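3. 시청자 투표와 탈락 순서: 요리 경연 예능 〈Putstead의 부엌〉의 경우

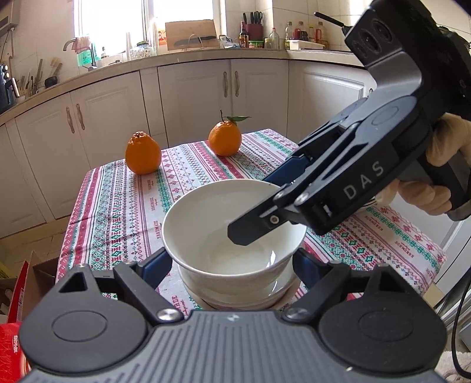 그림 1. 식탁 위의 흰 그릇과 오렌지 두 개

글: Sriwong 대중문화연구실 박사과정 연구원(방송 연구 전공)

3.1 분석 대상

본 절에서는 시청자 투표로 출연자가 탈락하는 예능 프로그램에서 출연자의 기존 인지도가 생존 기간에 어떤 영향을 주는지를 살펴본다. 대상은 스트리밍 서비스 Bivuveo에서 방영된 〈Putstead의 부엌〉 두 시즌이다. 이 프로그램에서는 배우, 가수, 운동선수 출신의 출연자들이 한 집에서 생활하면서 매회 요리 과제를 수행한다. 탈락자는 일요일 저녁 생방송에서 발표된다. 심사위원의 점수도 화면에 표시되지만, 탈락의 결정에는 시청자 투표만 반영된다.

두 시즌은 투표 방식이 서로 다르다. 첫 시즌의 시청자는 남기고 싶은 출연자에게 표를 주었고, 둘째 시즌의 시청자는 내보내고 싶은 출연자에게 표를 주었다. 제작사 Tanik은 이 변경의 이유를 공개하지 않았다. 그러나 연구자의 입장에서 보면, 같은 형식의 프로그램에서 투표의 방향만 바뀐 드문 사례라고 할 수 있다.

3.2 자료와 방법

자료는 두 종류를 사용하였다. 하나는 두 시즌의 본방송 33회분이며, 각 회에서 출연자가 단독으로 말하는 장면의 길이를 초 단위로 기록하였다. 다른 하나는 방송 직후 공식 게시판에 올라온 시청자 의견이다. 의견은 시즌마다 500건을 무작위로 추출하였고, 출연자에 대한 태도를 호의, 반감, 무관심, 동정, 판단 불가의 5개 항목으로 분류하였다. 분류는 연구자 2인이 따로 수행한 다음, 결과가 일치하지 않는 의견은 함께 다시 읽고 결정하였다.

득표수 자체는 공개되지 않았기 때문에 본 연구에서는 탈락 순서만을 종속 변수로 삼았다. 이 점은 분석의 한계이다. 근소한 차이로 탈락한 경우와 큰 차이로 탈락한 경우를 구별할 수 없다.

3.3 결과

첫 시즌에서는 인지도가 높은 출연자가 대체로 오래 남았다. 과제의 성적이 낮은 주에도 이 경향은 크게 변하지 않았다. 게시판에서는 요리 실력에 대한 언급보다 과거의 작품이나 노래에 대한 언급이 더 자주 나타났으며, 이것은 기존의 팬이 투표에 적극적으로 참여하였음을 시사한다.

둘째 시즌의 결과는 이와 달랐다. 초반에 단독 발언 장면이 길었던 출연자가 먼저 탈락하는 경우가 많았다. 특히 설거지 당번이나 재료의 배분을 둘러싼 말다툼이 방송된 뒤에는 해당 출연자에 대한 반감의 의견이 증가하였다. 반면에 화면에 적게 나온 출연자는 무관심으로 분류된 의견이 많았음에도 결승 가까이까지 남았다. 내보낼 사람을 고르는 투표에서는 눈에 띄지 않는 것이 유리하게 작용하였다고 해석된다.

동정으로 분류된 의견은 두 시즌 모두에서 적었으나, 그 작용은 일정하지 않았다. 첫 시즌에서 과제에 실패하고 눈물을 보인 한 출연자는 그 주에 탈락을 면하였다. 둘째 시즌에서 비슷한 장면이 방송된 출연자는 바로 탈락하였다. 사례가 적으므로 여기에서 일반적인 결론을 내리기는 어렵다.

3.4 논의

선행 연구는 출연료가 높거나 유명한 출연자의 이른 탈락을 시청자의 변덕으로 설명하는 경우가 있었다. 본 절의 결과에 따르면 투표의 방향을 먼저 확인할 필요가 있다. 또한 편집의 영향도 무시할 수 없다. 단독 발언의 길이는 출연자가 실제로 말한 양이 아니고 제작진이 선택한 양이기 때문이다. 편집과 투표의 관계는 다음 절에서 회차별 자료를 가지고 다시 검토한다.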